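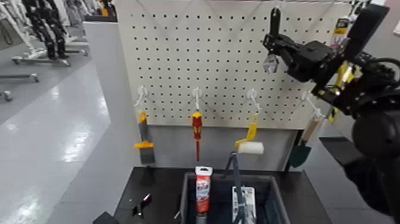
2/1/19. Gripper open/close is finally off the old servo board and on the Prolitz one, and the arm has stopped twitching when somebody runs the drill press on the same circuit. So now I get to find out how bad my grasping code is without a hardware problem to hide behind. Going with four hooks in one row for the hang-and-return job: scraper, screwdriver, little paint roller, trowel. The screwdriver is the easy one on paper, long thin shaft hanging straight down, and naturally it's the one I've missed most. The trowel is the far right hook and the elbow likes to park itself right in front of it.

Settings as of tonight:

- approach speed 2 (was 5, see dent in bench)
- gripper position runs 0 to 256 in the config and 0 to 255 in the firmware. Found this the slow way. Clamped it in software, comment left for the next victim.
- wait after close: nearly 4 seconds. Embarrassing, but it stays until I trust the force reading.

Sille Thoroddsen thinks the hooks should be metal. Sille also thinks the whole thing should be on the Latard rail, which would be lovely if the Latard rail were bolted to anything. Leaving the hooks alone until March.

Still open:

- Handle loops swing after release and the next grab comes in while they're moving. Longer wait, or bump the board less. Probably both.
- Cable down the side of the arm needs a clip before the wrist rotates any further. Lemden has the small ones.
- Whoever borrowed the Brøndum hex set, the 4 is missing and the wrist cover is held on with one screw and optimism.

Next session: roller first, same start pose every time, write down the misses as well as the hits.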